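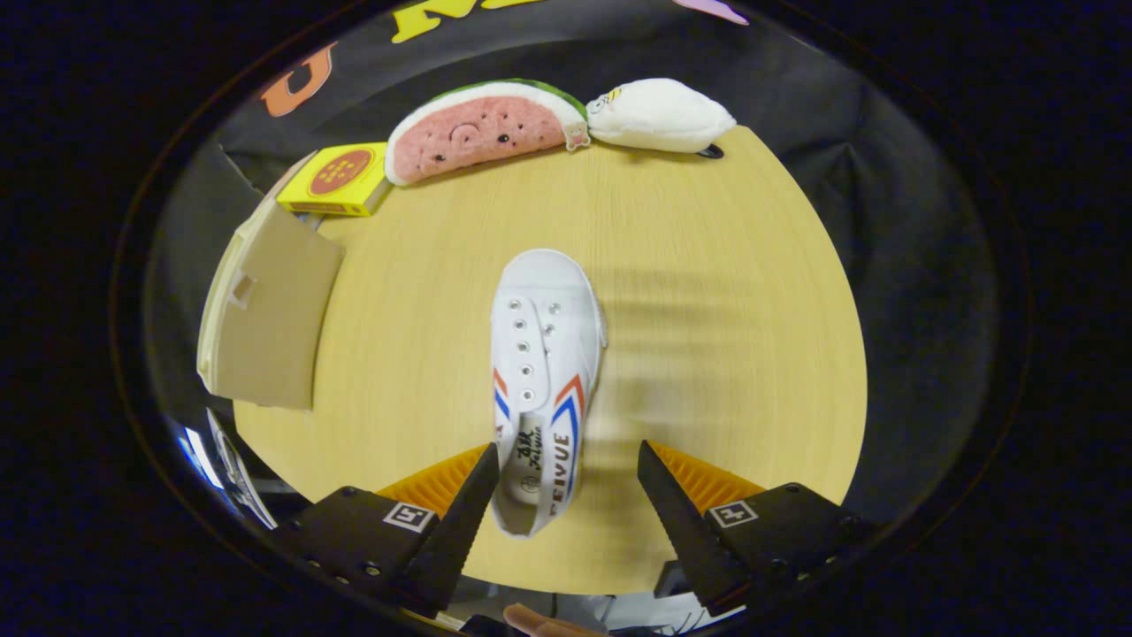 Reading group, Saturday, started late, room was locked till quarter past. Present: Margareta Pană (chair), Bartosz Ziółkowski, Kacper Baran, Renata Kozłowski, Keith Brunton on the phone from Misville, line bad. Main business was why the sparse coding layer learns edges at some orientations and hardly any at others. Bartosz thinks it's the training patches. Renata asked for a case everyone could picture: a white canvas sneaker on a pale wood table, faint straight grain, soft diagonal shadow stripes on one side. Grain and stripes are both weak edges but they fill large areas, so random patches will be mostly those, and the two rows of eyelets on the shoe will turn up in hardly any. Agreed the sampling matters. Not agreed that it explains all of it.

Last minutes: taken as read. Keith says his name was left off the list last time, fixed.

1. Patch sampling
Current setup draws patches uniformly, 500 per image. Kacper tried drawing by local contrast instead. Filters come out more even across orientations but a lot of them look like near copies of each other. Margareta asked if he whitened before or after picking. After. She wants it the other way round before anyone reads much into it. Kacper to rerun.
Keith asked if the contrast rule is biologically reasonable. Long discusion, no result. Bartosz: eyes move to busy places, good enough. Renata does not think that's good enough and wants it kept out of the write-up until somebody finds a proper reference.

2. Learning rule
Bartosz walked through the Hebbian version with the decay term. Board was wiped before I copied it all, he will send it round. Main point — without the decay the weights just grow, with it they settle on something close to the first principal component, and you need the inhibition between units to get anything else. Question from Keith, how strong is the inhibition. Set by hand right now. Too weak and all the units learn the same thing, too strong and most of them go dead.
Renata counted 15 dead units in the last run. Margareta would like a plot of dead units against inhibition strength, not one run at one value. Bartosz says each run takes 60 minutes on the old machine so don't expect it by next time. Could use Zerance overnight if Kacper's jobs are off it. Kacper: they will be.

3. Position tolerance
Short one. Renata's pooling layer holds up when the pattern is shifted a few pixels and falls apart after that. Pool size is 5 by 5. Larger pool helps with shifts but then it starts mixing up shapes that only differ in where the parts sit. Known tradeoff. Keith suggests stacking two smaller pools with a feature layer in between. Renata had the same idea, has half the code. She will test on the handwritten digits first, natural images later.
Bartosz wants rotation looked at as well. Margareta said no, one thing at a time. Parked.

4. The Rutkowska chapter
Three of us had read it. Keith had read the wrong chapter. Put off to next time, everyone to read the section on competitive learning and the appendix with the convergence proof. Kacper thinks there's a sign error in the second line of the proof, would someone else please check before he writes to the publisher.

5. Code and naming
The shared code is now called Pluvero everywhere, old name to go from the folder and the readme. Random seeds must be saved with each run. Twice this month we couldn't get a figure back. Margareta was firm on this. Renata asked for the config to be saved too, agreed, goes in the same file as the seed.

AOB
Keith can't do the usual slot in April, will try to call in again, someone find a better phone. Projector cable still missing.

Actions
Kacper — rerun contrast sampling, whitening first. Clear his jobs off Zerance.
Bartosz — send round the board notes. Start the inhibition sweep, seeds saved.
Renata — two-stage pooling on digits. Reference for the eye movement point, or drop it.
Keith — read the right chapter.
Margareta — rename, readme, book the room and get the key beforehand.
All — check the sign in the proof.

Finished just before the building closed. Next meeting same day same place unless Margareta writes otherwise.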